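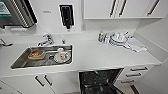
Kristof Vandenberghe had 60 demonstrations to record before dinner, and he was thrilled. He had named the robot Visser, after his old piano teacher, and at 4 in the afternoon Visser still couldn't find a ring with its finger.

"You're rushing it," said Bram Mertens. "Slow hands! It learns your hurry too."

So Kristof slowed down. He moved his wrist a little, and across the room at Nindbridge the arm moved a little as well. What a feeling that was!
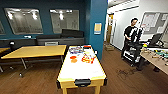 He started over, and this time he let himself wobble on the way in and then fix it, so the robot would know what fixing looked like. Twenty good runs, then three bad ones (he sneezed during one of them), then more good ones. His shoulders ached and he kept grinning.

"Again?" said Bram.

"Again!"

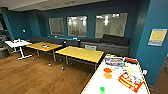
The Last Run

By evening the only one still missing was the one he wanted most, with no wobble at all. Kristof breathed out and slid his hand forward. He could feel the edge of the ring through the controls, a tiny push back against his thumb, and he leaned into it as gently as he knew how.
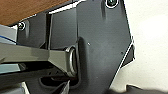

Visser's finger at the ring.

"Keep that one," Bram whispered, and Kristof pressed save.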